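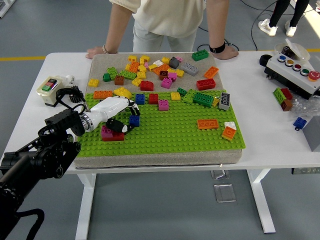

Tülin Uçar maintains that an open day is the only honest benchmark a robotics lab ever submits to, and that the rest of us have been grading our own homework. We put this to the test in May, when the Brirkivberg laboratory opened its doors for an afternoon and the Lepik station was given a table near the middle of the hall.

4.3 The public demonstration

Figure 4. The Lepik station during the open day. The hand is above the baseplate, with bricks on the plate and on the sand-colored pad behind it. The control box with its row of push buttons is on the right side of the table.

The trials in Section 4.2 were run with the door closed and the bricks laid out by people who wanted the system to succeed. Visitors have no such loyalty. We asked them to place bricks wherever they liked and to name one for the hand to pick up. Most of them understood "wherever they liked" to mean on top of each other, and several understood it to mean under the palm at the last possible moment. The protocol was amended twice before the coffee arrived.

The layout in Figure 4 is fairly typical of the afternoon. Bricks of several colors are spread over the green plate in no order we would have chosen, and a denser pile occupies the bare part of the pad. Note the gray brick standing on its side with its hollow underside showing. Our grasp planner was tuned on bricks lying flat, studs up, the way bricks lie in a laboratory. It regards a brick on its side as a philosophical problem and takes its time accordingly. Stacked pairs, such as the magenta brick on the red one near the hand, raise a different question, namely which brick the visitor meant. When asked, visitors generally said "that one."

We ran three sessions of 12 attempts each. The first session went well enough that we became talkative. In the second, the planner repeatedly preferred orange bricks to the ones requested, a bias we had not seen in closed trials and which we at first put down to the hall lighting. The logs later showed that the color thresholds had been copied from an older configuration file, and the lighting has since received our apology. The third session was run with the correct file and produced 11 successful picks, the best result of the day. It was watched by almost no one, the neighboring stand having begun to hand out cake.

Success was scored as in Section 4.2: the requested brick had to be lifted clear of the surface and held until the operator called the end of the attempt. Ilze Mockus called every attempt, to keep the judgment consistent across sessions. Visitors proposed a more generous rule under which any brick would do if the hand looked confident. We have not adopted it, although we note that it would improve our numbers.

Two observations seem worth carrying forward. The first concerns pace. In closed trials we treat a slow approach as a cost, and we have spent a good part of the past year reducing it. Visitors liked the slow approach. They leaned in and lowered their voices, and more than one gave the hand advice. The faster setting, which we had saved for the finale, made people step back and was judged "a bit rude." We had no column for this in the score sheet and wrote it in the margin.

The second concerns explanation. The Sondinia interface reports a planning failure as a four-digit code, which its authors find perfectly clear. A visitor who has waited for a brick and received a code wants to know what went wrong, and will ask the nearest person. Answering took longer than the attempts did. A plain-language message is now in place and will be used at the Parnthorpe visit, where the same protocol will be repeated with the amended rules printed on a card beside the plate.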